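Bukton Instrument Lending Program
Progress report to the Flurnelari Fund
Reporting period: July to December

1. Purpose of this report

This report covers the second half of the funded year. It sets out the work completed on the lending stock, the condition survey, the storage room and the booking records, and it lists the items carried over to the next period. Spending is reported by heading in Section 6. The first half of the year was covered in the June report and is repeated only where a figure has changed.

2. Lending stock

The grant agreement set a target of 60 instruments available for loan by the end of December. That target was met in November. The stock is made up mainly of violins, violas, clarinets and trumpets, with a smaller group of cellos and flutes. Two cellos listed in the June report as awaiting repair have been returned to service. One trumpet has been withdrawn because the cost of replacing the valve block was higher than the price of a comparable used instrument.

Loans are made for one school term and can be renewed once without a new application. Demand was highest in September and fell off after the middle of October, as in the previous year. Requests for clarinets again exceeded supply. Requests for violas were below the number held, and the age limit for viola loans has been lifted to see whether this changes uptake.

3. Condition survey

Every instrument was inspected between terms. The inspection sheet was revised before the survey started. The earlier version recorded the instrument and its case under one condition grade, which made it hard to plan purchases. The new sheet grades them separately on a scale of one to five, where one means fit for loan without work and five means withdraw.

Instruments scored better than expected. Most work needed was routine: new strings, pads, cork grease, bridge adjustment and cleaning. Sticking slides were the most common fault in the brass. Open seams were found on two violins and reglued by the repair shop under the existing service agreement.

Cases scored worse. Of the cases inspected, 15 were graded four or five. Failed latches accounted for most of these, followed by broken handles and torn lining. Zippers were checked along the full length of the track, with the pull moved in both directions, and any case with missing teeth was graded five. Surface scuffs and creases were noted on the sheet but did not lower the grade.
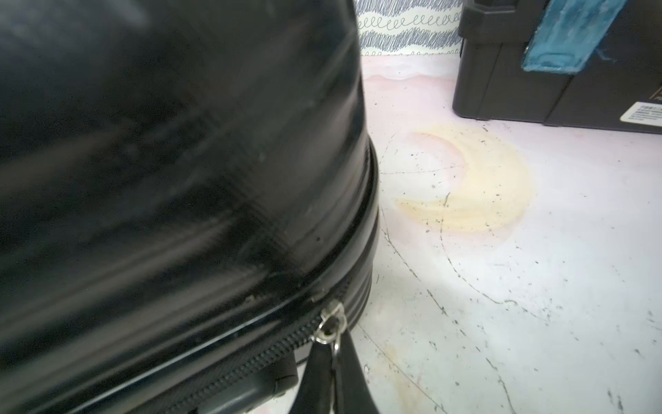
Zippered case with glossy black finish. Light scuffs on the upper surface.

Replacement cases were ordered from Achari in October. Delivery was in two parts. The first part, covering violins and violas, arrived complete. The second part, covering clarinets, was short by four cases, and the supplier has confirmed that the balance will be sent in the new year at no added freight charge. Until then, the affected clarinets are held back from loan.

4. Storage room

The storage room at the Bukton site was the main capital item for this period. The work included adjustable shelving on the long wall, a floor rack for cellos, a new door closer and a humidifier with an automatic refill line. The shelving was put up in August. The humidifier was delayed by the plumbing work and came into use in late September.

Relative humidity is logged every 20 minutes. Before the humidifier was running, readings dropped below the lower limit on most afternoons when the building heat was on. Since the start of October, readings have stayed within the set range apart from one weekend when the water supply to the building was shut off. No damage was found at the inspection that followed.

The door closer needed adjusting twice. It now closes the door fully without slamming. The cello rack is satisfactory, although the lowest rail is too close to the floor for cleaning equipment and will be raised when the shelving contractor next visits.

5. Booking records

Loan records were moved from paper cards to the Brimance booking system during the summer. Card data going back three years was entered by hand. A total of 300 past loans were entered and checked against the signed loan forms. Errors were found mainly in return dates, which on the cards had often been filled in late or left blank. Where no date could be confirmed, the field was left empty and the record marked as incomplete.

The new system sends reminders two weeks and three days before the return date. Late returns at the end of the fall term were lower than in the same term last year, but one term is too short a period to draw a firm result, and the count will be repeated in June. Families without email receive the reminder by letter.

One problem remains open. The system treats an instrument and its case as a single item, so a case that has been swapped cannot be tracked. The current workaround is to write the case number in the notes field. A change request has been sent to the supplier, and no date has been given.

6. Spending against budget

Repairs and servicing: within budget. The saving comes from the lower than expected number of woodwind overhauls.

Cases and accessories: over budget. The overspend is the direct result of the condition survey. We ask the Fund to approve a transfer from repairs and servicing to cover it. No increase in the total grant is requested.

Storage room: on budget, with the final plumbing invoice included.

Booking system: on budget. The license fee for the coming year has been paid in advance.

Insurance: slightly over budget after the stock was revalued in September.

7. Risks

The repair shop has given notice that its hourly rate will rise next year. The present agreement holds the old rate until the end of March, and as much of the spring servicing as possible will be scheduled before then. A second shop has been asked for a quote.

Clarinet supply remains the main limit on new loans. Used instruments of acceptable quality have been hard to find at the budgeted price.

8. Work planned for the next period

Receive and label the outstanding clarinet cases and release the held instruments.
Raise the lowest rail of the cello rack.
Buy further clarinets, if the transfer in Section 6 leaves enough in the stock budget.
Repeat the case survey for all items graded three.
Review viola uptake at the end of the spring term.
Submit the full-year report, with the loan count by instrument type, in July.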